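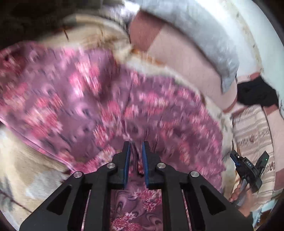 3. Preparar y doblar las telas estampadas

Yo empiezo siempre por las de flores, que son las que más se arrugan (y las que más me gustan, para qué negarlo). Si tu cesta Brillow es la de 4 compartimentos, deja el primero libre.

3.1. Extiende la tela morada con el estampado hacia arriba y alísala desde el centro con la palma.

3.2. Dobla por la mitad a lo largo y luego en tercios. ¡Sin apretar el pliegue!

3.3. Separa las de fondo crema de las rosas y magentas - yo las guardo en montones distintos.

Nota: las piezas estrechas van mejor enrolladas que dobladas.

Precaución: no cargues más de 500 gramos por compartimento, que el fondo se comba.
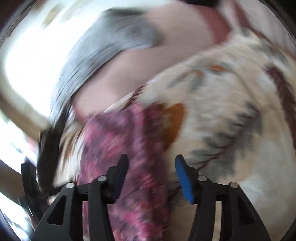
Danjuma Amadi comenta que las tiras largas él las enrolla sobre un tubo de cartón y así le salen sin marcas. Lo he probado con dos y me lo quedo.

3.4. Coloca los rollos de pie y cierra la tapa.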